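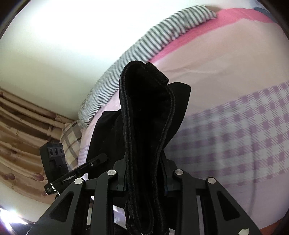

Black garment, apparently trousers, beside a bed with a pale pink sheet.

The Long Life of Black

Apolinar Mendoza keeps his dye pots in a former bakery in Kodby, two streets from the harbor. When I came there in October, at seven in the morning, the windows were already white with steam and he was stirring with a long pole. He greeted me without stopping. Black must be moved all the time, he explained, or it comes out with clouds.

People send him clothes that were black once. After enough washing the color goes to gray, or to brown, or to a kind of tired green, and the owner thinks the garment is finished. Mendoza disagrees. The cloth is often good for many years more, and only the color has left. He charges by weight and returns everything in brown paper, with a note about how to wash it.

He learned the trade in Virholm, in a dye house which had 80 workers when he started and closed when he was thirty-four. They did uniforms mostly, and mourning clothes. In his first years there, families still brought a whole wardrobe to be made black after a funeral, and it had to be ready in 2 days. "We did coats, stockings, even a hat," he told me. "The family waited and we did not go home."

That custom is almost gone in this part of the country. What remains is the wish to keep a good black, and it is more difficult than it seems. There is no single black. One dye leans to blue and another to red, and in the shop light you do not see it. You see it outside at noon, when your jacket and your trousers begin to quarrel.

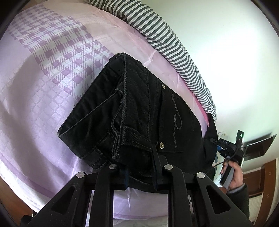
Mendoza uses two recipes. The first he calls Perron, after the street where the old dye house stood. It is a warm black for wool, and it takes all day. The second is Mistier, a colder one which he mixed himself for cotton and linen after many failures. He would not tell me what is inside, but he let me smell it. It smelled like a wet stone and a little like vinegar.

On a shelf above the sink there are notebooks with samples of cloth glued to the pages, around 3000 of them. Next to every sample he writes the temperature of the bath, the amount of salt and the weather. I asked why the weather. He said that his teacher wrote it, so he writes it also.

Polyester he sends back. The fabric takes almost nothing from his pots, and the sewing thread is a similar problem -- a cotton coat can come out deep black with every seam still gray. Some customers are angry about this. Others ask him for more coats like that.

His advice for the home is short. Wash dark clothes inside out, in cold water, with less soap than the packet says. Dry them in shade. Do not wash a coat when a brush is enough. He is strict about the brush, and he showed me his own, which has lost most of its hair on one side.

At noon he lifted the first wool from the pot and hung it over the yard. It dripped violet on the stones for a long time. A woman came to the gate to ask about her curtains, and he told her they would be ready after the weekend, if it did not rain.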